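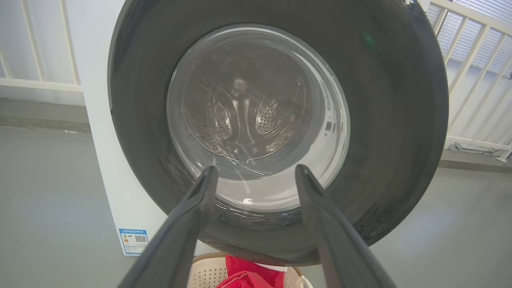

*Front loader, door shut, drum empty. Basket with the red garment below.*

16 August 2023 — wash bench, Grovville room

Went over the front loader before starting the shrinkage loads for Briklow. The last notes on this machine are Deming's and they stop at the hose change, so I am writing the starting condition out again.

Drum: empty. Two baffle ridges in view through the glass, perforations in tight clusters, nothing caught on either one that I could see from the front. Turned it by hand with the door open, two full turns each way. There is a light tick on the clockwise turn that I did not find on the other. Guangming heard it as well and thinks it is the door seal touching the drum lip. Left alone for now.

Seal: wiped the fold with a dry white cloth. Gray lint at the bottom, no grit, no color on the cloth. Color matters here, as the first load is the red garment and I want to know that anything on the cloth afterward came from it.

Filter: opened, drained into the tray, 547 ml. Jinfeng's note says to expect almost 500, so a bit over. Refitted and hand tight. No drip at the cap after 10 minutes.

Level: fine front to back, slightly low at the left rear. Half a turn on that foot brought it in. Locknut done up again.

Load plan

- Load 1: red garment alone, cold, short cycle, low spin. White cotton strip pinned inside the hem to pick up dye.
- Load 2: same garment with the Omholm cotton pieces, only if the strip from load 1 comes out clean.
- Detergent: the unscented powder, weighed, straight into the drum. The drawer on this machine holds back powder in the corners and the dose ends up short.

Measure the garment flat before and after, same table, same person. Haiyan's marks are at shoulder, chest and hem. Her first set was taken with the cloth tape, which has stretched. Use the steel rule and ignore the earlier column in the sheet.

The beige basket stays at this machine. The lattice side lets things breathe but it also leaves a pattern on damp cotton if they sit, so the Omholm pieces go to the rack directly after the spin and are not parked in it. The red one does not matter as much.

Energy label is still on the cabinet, low on the left. Jhosep asked for the rated figures off it for the Xie comparison. The print is tiny and I did not copy it out today. Scan the code and put the sheet in the shared folder — do not retype the numbers by hand, that is how we got two different values last time.

Open items

- Tick on clockwise turn. Check the seal seating with the door off the latch.
- New cloth tape, or throw the old one out so it stops being used.
- Ask Briklow if they want the spin speed held the same for both loads. Their sheet gives only the temperature.
- Load 1 not started at time of writing. Strip is cut and pinned to the card by the sink.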